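# Le coin omelette, galerie de juillet

Mise en ligne le 2022-07-17

Me revoilà avec la petite galerie que je promettais depuis un moment ! J'ai rangé tout ce que j'avais sur mon installation d'omelette roulée, celle que je monte et démonte au gré des salles qu'on me prête. La dernière en date se trouve rue Jurine, et j'y ai passé 14 jours (sans les soirées, sinon je n'aurais plus d'amis). Je cuisine sur table, loin de tout vrai plan de travail, et je commence à y prendre goût.

Pour ceux qui débarquent : la recette que je travaille est celle du carnet Culeo, page 30, avec 5 œufs, un peu de bouillon et une pointe de sucre. Je la fais en couches très fines, je roule, je repousse au fond, je huile, je recommence. Ma mère trouve ça interminable. Moi, c'est exactement ce qui me plaît.
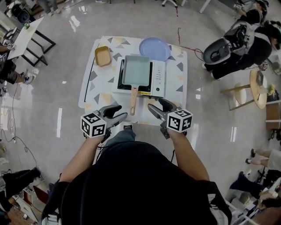 La table rue Jurine, puis la salle. 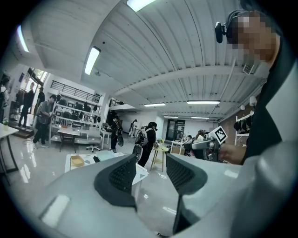
Parlons de l'omelette roulée, parce que c'est quand même elle la vedette. Le plus dur, quand on débute, c'est le premier pli : l'œuf doit être pris en dessous et encore un peu baveux sur le dessus, sinon les couches ne se collent pas entre elles. J'ai longtemps insisté avec une poêle ronde, et mes rouleaux finissaient pointus comme des croissants ! La poêle carrée bleu-gris pâle, avec son manche en bois clair, va droit au but : les bords guident le rouleau et les extrémités sont nettes. Sur la plaque à induction, je reste assez bas - je préfère attendre un peu que voir l'œuf brunir. Et l'assiette ronde couleur lavande, c'est mon petit plaisir, le jaune de l'œuf y est superbe.

## Deux ou trois choses en vrac

**La nappe.** Les triangles gris et jaune pâle, j'adore. J'avais hésité avec un modèle uni de chez Stubbs, très chic, mais un peu triste pour de la cuisine. Un coup d'éponge entre deux essais et on repart (le bouillon laisse des auréoles si on traîne).

**Le petit plat carré beige.** Avec ses bords relevés, il me sert à tout. J'y mets l'huile et un papier plié pour graisser entre les couches, ou bien du radis râpé quand je suis d'humeur à faire les choses correctement.

**Le rangement.** Tout repart dans une caisse Otus, les assiettes à la verticale avec un torchon entre chaque. La poêle voyage à part, emballée dans deux vieux tee-shirts - j'en ai déjà rayé une, merci bien.

Dans la prochaine galerie, je voudrais montrer la version à la ciboulette et celle au nori, qui se déroule encore une fois sur deux chez moi. Si quelqu'un a une astuce pour que la feuille ne glisse pas au deuxième tour, je prends !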